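Nesting (cups and bins)

Nesting is the practice of storing or carrying open containers one inside another so that a group of them takes up little more room than a single one. It is most common with drinking cups, but bowls, buckets, flower pots, baskets and storage bins are also made to nest. A set of nested containers is usually called a stack, though the word is also used for closed boxes placed on top of each other.

Shape

A container will nest if its mouth is wider than its base and its walls slope evenly between the two. This slope is called the taper. A steep taper lets each cup drop deep into the one below, which makes a short stack but can also make the cups hard to pull apart. With a slight taper, more of each cup shows above the rim of the next.

The part left showing is known as the nesting height. A stack of 4 cups with a nesting height of half an inch is only an inch and a half taller than one cup. Straight-sided mugs and tumblers do not nest and are stored side by side or rim down on a shelf.

Many cups have a rolled rim, which stiffens the mouth and gives the fingers something to catch when one cup is lifted out. Some also have a raised line or ridge around the body. It may be plain or decorative, and on certain designs it serves as a stop that keeps the cups from wedging together. Cups that have wedged can often be freed by twisting them in opposite directions.

Mixed stacks

Cups of different colors nest well if they share a size and taper. Paper and plastic cups may also be stacked together, but the fit is less regular. The upper cups may lean, and a lean at the bottom grows with each cup added. For this reason the widest or stiffest cup is normally placed lowest.

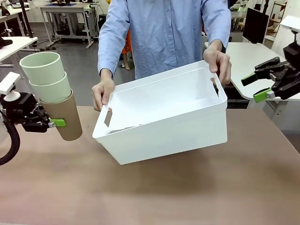
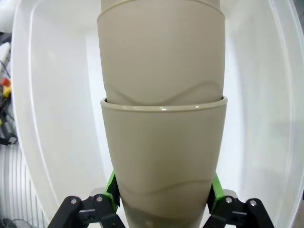 Three cups nested one inside another; in the first picture, a white storage bin is held over a wooden tabletop.

Storage bins

Nested cups are often kept in a rectangular plastic bin, on a shelf or under a counter. Bins of this kind are open at the top and commonly have a cutout in each short wall that serves as a handle. A flared rim lets the empty bins nest in turn.

Cups may be placed in a bin upright or on their sides. Upright stacks are easier to take from but tip over when the bin is carried half full. Stacks laid flat can be longer, up to the inside length of the bin, and are usually placed with all the mouths facing the same way. A bin 18 inches long will take a flat stack of 9 cups if each cup is 6 inches tall and the nesting height is 1½ inches.

Small loose items such as lids and coasters tend to collect at the bottom of a bin and are best cleared out before the cups go in. Cups should be dry before they are nested — water trapped between two walls dries slowly and can leave a smell or a stain.

In household writing

The home organizer Aqeel Rizvi treats nesting at some length in his handbook Skoltside, where he divides kitchen containers into "nesters," "stackers" and "standers." He advises keeping no more than 4 cups in an everyday stack and storing the rest separately. The housewares maker Vulia uses the same three terms in its catalog.

See also: Stacking; Drinkware; Paper cup; Storage bin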